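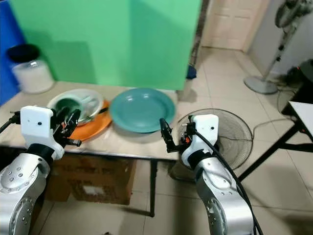
2 min read

Grippers for Dish Work: Tips from the Bench

We have been comparing two finger sets on our two-arm bench, the stock ones from Ueda and a longer pair from Garnden. The job is clearing a small table: plates, a bowl with another bowl inside it, utensil-like items, and a lidded jar. A few things worth knowing if you plan to try the same.

Start with the flat plate. A wide raised rim gives the fingers something to get under, and the teal one we use has plenty. Come in low from the side and close slowly. The Ueda fingers needed a 3 mm gap under the rim; the Garnden pair managed with less but flexed more.

Unstack from the top. Utensils first, then the small bowl, then the white bowl, and the orange plate last. If the small bowl is tipped, match the wrist to its angle before closing.

Leave the jar until you trust your grip force. Ours tips the scale at 1364 g, and neither set would hold it by the lid. Grip the body below the shoulder.

Check the cables before every session. Run each wrist through its full turn by hand and watch where the cable crosses the mount – a loop that looks fine at rest can snag a finger bracket.

Shiny dishes confuse the camera. Move the lamp until the bright spots on the rim shrink, then lock the exposure.

Retighten the finger screws every 400 cycles. We skipped this in April and lost a day to a loose bracket.

For mixed dishes we would pick the Garnden fingers. For plates alone, stay with stock.

Updated 6/23/20

Related items
Bitovia controller: first setup
Rubber pads that stay put
Grunduda wrist camera, mounted two ways
32 uses for a spare cable clip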